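Sorting Small Accessories and Trinkets into a Lidded Box

Workshop notes, Atieno Urio

Small accessories get damaged in storage mostly by contact with each other. Beads scratch soft coatings, claw clips snap at the teeth, and clear ornaments pick up fine marks along the arms. A shallow lidded box and a textured mat take care of most of this.

Lay the mat out flat and empty the drawer or dish onto it. A textured surface keeps beads and discs from rolling. Wipe each item with a dry microfiber cloth. For stuck-on dust, use a soft brush first, then a cloth dampened with water. Do not use alcohol on clear plastic. 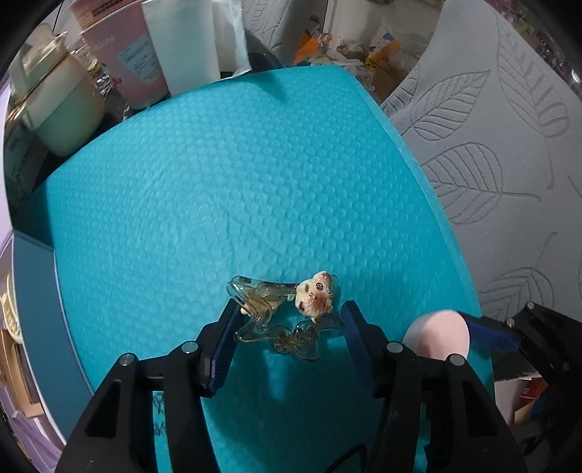

Clear ornaments come before everything else in the sorting order, while the mat still has free space. Lift them by the thickest section and never by a single arm. Check for anything small that has attached itself or is sitting on top. The star on the teal mat has a little animal head resting on its upper right part and a tiny white bead against one clear arm, and pieces of that size are easily lost in a cloth. Move them to a separate dish before wiping. If a mark does not come off, polish with 3000 grit paper, used wet, on plastic only – glass should be left alone.

Next, fill the box. Heavy or rigid items go on one side, strung beads on the other, with a strip of bare tray between them. Gather beads into a bunch without folding the string sharply. Leave the front of the tray open until the remaining pieces have been matched for height. 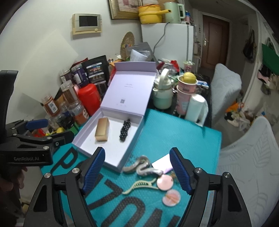 Case and black beads in the tray; clip and round discs on the mat.

Claw clips are stored closed, teeth down. Flat discs can be stacked up to 2 high with tissue between them. The Drendov tray used in our shop is 23 mm deep inside, and a clip that stands above the rim should go in another box. Test the lid before adding tissue. It should close under its own weight.

Keep total contents under 200 g for a thin card box. Recheck strings and clip springs each February.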